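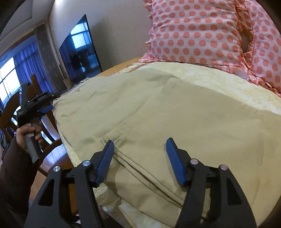 How many hand-held grippers should we order for a bedding data project?

Order them in pairs, one for each hand, and add one spare pair for every site. Most bedding work needs two hands on the fabric, so a single gripper will not get you far with duvets, quilts or fitted sheets. A site with one operator needs two pairs in total. A site with three operators working at the same time needs four.

Kinton Hand-Held Gripper, Pair
Sold by Skikden

The Kinton pair is for teams that record household tasks by hand before they commit to robot arms. The operator holds one gripper in each hand and does the job the way it would be done at home. The recordings are used later to train the arm.

What comes in the box
Two Kinton grippers
Two sets of replacement finger pads
Hex key and pivot grease
One hard case
Printed setup card

What does not come in the box
Cameras, memory cards, batteries and the recording computer are ordered separately. If you already own cameras, send us the model before you order so we can check the bracket. Brackets for the older Nasora mount are a special order and take longer.

Planning your order

Start with hours of recording, then work back to equipment. A new operator should plan on 10 good bedding recordings in a morning for the first week. Experienced operators get more, but build the budget on the lower figure. Large items take longer to reset than they do to handle. Spreading a duvet is quick. Pulling it off again, crumpling it and putting the pillows back where they started is the part people leave out of the schedule.

For a first project we suggest a target of 400 accepted recordings across at least four bedrooms. Fewer rooms will cost less in travel and moving time, but the results will not carry over as well to a room the arm has never worked in. Vary the bedding too. Plain covers, printed quilts and pillowcases with trim all behave differently under the fingers, and a spare set from a discount store is a small cost next to labor.

Room time is often the largest line after wages. Ask for rooms with daylight and enough floor beside the bed for the operator to walk along both sides. Chairs and other furniture can stay where they are. Budget for cleaning and laundry at the end of each booking.

Parts that wear

Finger pads wear first. Fabric work is easy on them compared with kitchen or workshop tasks, but lint packs into the surface and the grip drops off. Brush the pads at lunch and again at the end of the day. Replace both pads on a gripper together. Replacement pads cost 53 dollars a set, and one set does one gripper.

Check the pivot screws weekly. A loose pivot lets the fingers close out of line, and thin fabric slips out of the side. Tighten until the play is gone and stop there. Overtightened jaws are tiring to hold, and operators will start complaining about their wrists by mid-afternoon.

Extended cover is 168 dollars per pair per year. It includes one service visit to our bench, a full set of pivots and return shipping. It does not cover drops onto hard floors. Teams running one shift a day for less than three months can usually skip it.

Buying the arms later

Please do not order arms at the same time as grippers unless your grant or budget year forces you to. Record first, look at the results, and then decide whether you need one arm or two and how much reach. A double bed is wider than many bench arms can cover from a fixed base, so you may also be looking at a mobile base. We have had customers send back arms they bought too early, and the restocking fee on those is not small.

Caradog Howells handles arm quotes. He will want your bed sizes, the ceiling height and the width of your narrowest door.

Rental

Pairs can be rented by the month with credit toward purchase for the first two months. Rental stock is short from April until the end of summer, so reserve early. Rental units ship with used but inspected pads.

Orders and quotes

Purchase orders are accepted from schools and registered companies. Send them to Ludivine Delorme with the shipping address and the name of the person who will sign for the case. Orders received before 2 p.m. are packed the same day if the item is in stock. Customers buying through Thammasiri should use the part numbers on the Thammasiri price list, which are different from ours.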